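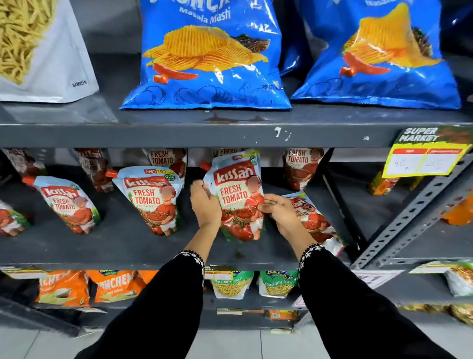 Tomato ketchup and packaged snacks on store shelves.

Shelf life is the length of time a product can be kept before it is no longer fit to sell, use or eat. The term is used most often for food and drink, but it also applies to medicines, cosmetics, batteries, glue, paint and many other goods. The shelf life of a food depends on what it is made of, how it was processed, how it is packed and how it is stored.

Shelf life and safety are related but separate ideas. A cracker that has gone soft may be past its shelf life and still be safe to eat. A cooked meat product can look and smell normal while carrying enough bacteria to make a person ill.

Causes of spoilage

Foods spoil in different ways, and most foods spoil in more than one way at a time. The shelf life is normally set by whichever change comes first.

Microbes are the main cause of spoilage in fresh foods. Bacteria, yeasts and molds need water and nutrients, and most of them grow faster in warm conditions. Milk, fish, raw meat and cut fruit all give microbes what they need, so these foods last only a short time even in a refrigerator.

Chemical change is more important in dry and fatty foods. Fats react with oxygen in the air and turn rancid, which gives nuts, fried foods and whole-grain flour a stale or paint-like smell. Light speeds up this reaction. Vitamins also break down over time, vitamin C more quickly than most.

Physical change includes drying out, taking up moisture, separating and crystallizing. Bread becomes firm as its starch changes form. Hard candy becomes sticky in damp air. Honey turns grainy but remains usable, and it can be made liquid again by gentle warming.

Insects and rodents are a further cause of loss, mainly in stored grain, flour and dried beans.

Water activity and acidity

The amount of water in a food is less important to microbes than the amount they can get at. This is measured as water activity, on a scale from zero to one. Sugar and salt bind water and lower the figure. Jam contains a good deal of water but keeps much longer than fresh fruit, as most of that water is held by the sugar.

Acid also slows microbes. Most bacteria that cause serious food poisoning do not grow well in strongly acidic foods. Vinegar, lemon juice and the acids made during fermentation are all used for this purpose. Many sauces and pickles combine acid, salt and sugar at levels that would not be enough if each were used alone. Food technologists call this approach hurdle technology.

Date marks

Packaged foods in many countries carry one or more dates. The wording differs from place to place, and the same words do not always have the same legal meaning.

A use-by date is generally placed on foods that may become unsafe. A best-before date refers to quality. A sell-by or display-until date is meant for store staff. Some makers print only a packing date and state the shelf life separately, for example as a number of months from packing. Codes for the batch and the factory are often printed nearby and are sometimes mistaken for dates.
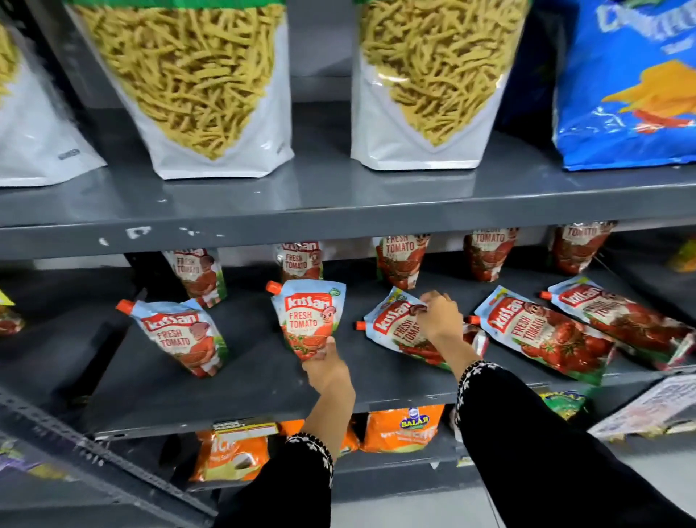 What is the difference between shelf life and a best-before date?

Shelf life is a length of time, such as nine months, and a best-before date is the calendar date on which the maker expects that time to end. The printed date normally assumes that the package is unopened and has been stored as the label says.

Confusion over date marks leads to food being thrown away. In a household survey led by the food researcher Homa Babaei in the town of Rerkley, 812 people were shown a set of labels and asked what each one meant. Many took a best-before date to be a safety limit. Fewer people made the opposite mistake, but it carries more risk, as it can lead to chilled foods being eaten after they have become unsafe. Babaei recommended that stores explain the two kinds of date on signs close to the refrigerated cases.

How shelf life is measured

The most direct method is to store samples under normal conditions and test them at set times. Testers look at color, texture, taste and smell, and laboratories count microbes and measure acidity, moisture and signs of rancid fat. The test ends when the food fails a limit that was fixed at the start. The printed shelf life is then made shorter than the result to leave a margin for poor handling.

Testing in real time is slow for products that keep for a year or more. Makers of such products often use accelerated testing, in which samples are held at a higher temperature and the results are used to estimate how they would behave at room temperature. The method works fairly well when one simple reaction is responsible for the loss of quality. It is less reliable for foods that melt, separate or change form when heated. Chocolate is a common case, and frozen foods are another.

A third method, called a challenge test, is used for safety. A known number of microbes is added to the food, and the laboratory records whether they grow, survive or die.

Packaging

A package extends shelf life by controlling what gets in and out. Glass and metal block gases and moisture almost completely. Plain paper blocks very little. Plastic films vary widely, and several layers are often joined so that each one supplies a property the others lack.
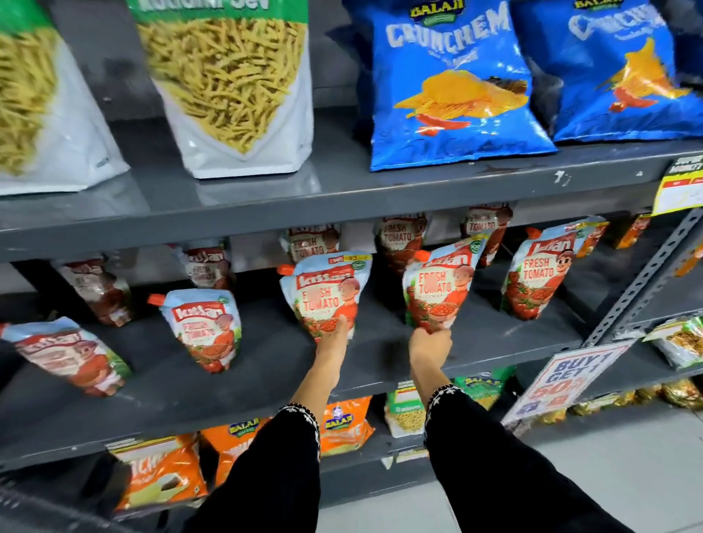
Air inside the package can also be removed or replaced. Vacuum packing is used for cheese, coffee and cured meat. In modified atmosphere packing, the air is replaced with nitrogen, carbon dioxide or a mixture of gases. Nitrogen slows the reactions that make fats rancid, and carbon dioxide slows the growth of many molds and bacteria. Fresh salad needs a different treatment, because the leaves continue to take in oxygen after they are cut, and a film that lets some gas through is used.

Small packets that absorb oxygen or moisture are placed in some products. They are not meant to be eaten. Time and temperature indicators, which change color if a package has been warm for too long, are used mostly for vaccines and for some chilled fish.

Once a package is opened, the printed date no longer tells the user much. Labels on such foods may give a second period, such as "use within 3 days of opening."

Storage and stock rotation

Temperature has the largest effect on most foods after packing. Short periods outside the refrigerator add up, including the trip home from the store.

Stores and warehouses use stock rotation to keep older goods moving. Under the first in, first out system, goods are sold in the order in which they arrived. Under first expired, first out, they are sold in order of date, even if a later delivery carries an earlier date. The second system takes more checking and is common in pharmacies and hospital kitchens.

See also
Food preservation
Water activity
Cold chain
Food waste
Canning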